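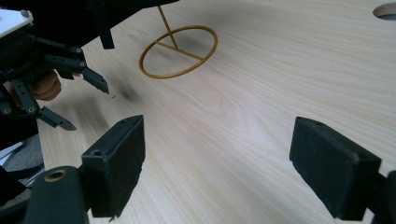 Robot club goes two-handed, and the rest of us try to keep up

I only popped into the Haren robot club on Saturday to return a borrowed extension lead. I was going to be ten minutes. I left when they locked up, with a sore thumb, a cold cup of tea and a much better idea of what the students have been up to since the autumn.

For anyone who hasn't been upstairs lately, the club is getting ready for the Grukix student round in Cáceres, and this year they've gone in for the handling event. Last year's lot built a little wheeled thing that followed a line, and very nice it was too (it still lives on top of the filing cabinet). Handling is a different sort of job. A robot has to pick up awkward household things and put them where they belong, and before it can do that somebody has to show it how. So the students do the tasks themselves, over and over, with hand-held grippers, one for each hand, and the recordings get fed to the machine in the evenings.

They've called the project Dredadia. I asked what it meant and got four people talking at once, so I still don't know. I think it began as a typing mistake.

The task they were on when I walked in used the yellow wire stand. It's a simple thing: a flat ring at the bottom that sits on the table, a bar straight across the ring, and a thin rod going up from the middle of the bar. You'd think it would be the easiest object in the box. It is horrible! There's hardly anything of it to get hold of. If you come at the rod a bit crooked you push it over, and if you come at the ring you end up pinching the table. One of the younger girls has worked out a way of steadying it with the left gripper while the right one comes in slowly, and the others have all started copying her, which she's pretending not to be pleased about.

They let me have a go. I should say that I've been driving for a long time, I can thread a needle without glasses, and I once iced a three-tier cake in a caravan. None of it helped. Your hands feel as if they've been swapped for someone else's. You squeeze, the fingers close somewhere other than where you were looking, and off goes the stand on its side with a little ping. I managed 2 good runs in all the time I was there, and I'm fairly sure the second was marked good out of kindness.

The students, meanwhile, have done 666 runs since January, on this and the other tasks in the box. I know that because it's chalked up by the door, and there was a long argument about whether to stop there for the day or do one more so the board would look less sinister. They did one more. It was a bad one, so it didn't count and the number stayed where it was. Bad runs are kept in a folder of their own and they watch them back on Fridays with biscuits, which sounds to me like the best part of the whole business.

What I hadn't expected was how fussy they are. I'd pictured a lot of waving about and shouting. There's some of that, but when a run starts the room goes quiet and people move like they're carrying soup. You say what you're going to do, you do it at the same speed all the way through, and you put the thing back where it started. If you dither, you bin it and go again. One boy had a lovely run going, really smooth, and then sneezed right at the end. There was a groan you could have heard in the car park.

They also swap over a lot. Nobody's allowed to do more than 20 runs before handing the grippers on, partly for the sake of their wrists and partly so that the robot doesn't end up learning one person's funny habits. I did ask whether my habits would be going in as well. I was told, very politely, that they'd see.

The robot itself was having a day off. It had been taken to bits for a new cable, and two of the older students were bent over it in the back room with a torch, not wanting to be spoken to. When it's in one piece it can already manage the cup task, more or less, and it has a fair stab at the folded cloth. The wire stand is beating it so far. In its last test it made 61 attempts and got the thing up cleanly on none of the final ten, after what everyone agreed had been a promising start. Theories include the lighting, the thinness of the rod, and the way somebody was leaning on the table. The plan is to carry on with the two-handed recordings through the spring and try again when the cable's in.

I asked a few of them why they'd picked this event when the line-following one would have been a safer bet. One said she wanted to make something useful for her nan, who struggles with small lids. Another said he'd seen the Cáceres videos and liked that it looked hard. A third said it was raining on sign-up day and this was the queue indoors. All fair enough, I thought.

Now, the trip. The places are booked, the rooms are booked, and the coach to the airport is sorted thanks to a very long afternoon on the phone that I won't go into. What isn't sorted is how the robot travels. It can't go in the hold loose and it won't fit under a seat, so they need a hard case with foam in it, the sort people keep drums or camera gear in. If you've got one sitting in the loft, the club would love to borrow it and promises to bring it back in the same state. They'd also be glad of odd household objects for practice – the more annoying to pick up the better. So far the box has a tea strainer, a doorstop, a soap dish with a wobble and half a set of curtain rings. Nothing sharp and nothing glass, please, and nothing you'd be sad to see dropped.

There's an open afternoon before the end of term as well, when you can come up and try the grippers yourself. The date will go on the noticeboard downstairs once the hall bookings have settled down. Go, if you can! Take your watch off first, tie back long hair, and leave your coat on the hooks so the sleeves don't catch things. Children are welcome as long as they've got a grown-up with them, and from what I saw the children will be a good deal better at it than you are.

I've said I'll go back next week to help with the labelling, which means sitting with a laptop and noting where each run starts and stops. It isn't glamorous, but the chairs are comfy and I'd like another crack at that stand. The students have offered me ten minutes on the grippers at the end of the session if I've got through my share of the list. I've been practising with the barbecue tongs and an egg cup, and it's going quite badly.

I also forgot to hand over the extension lead. It's still in my boot.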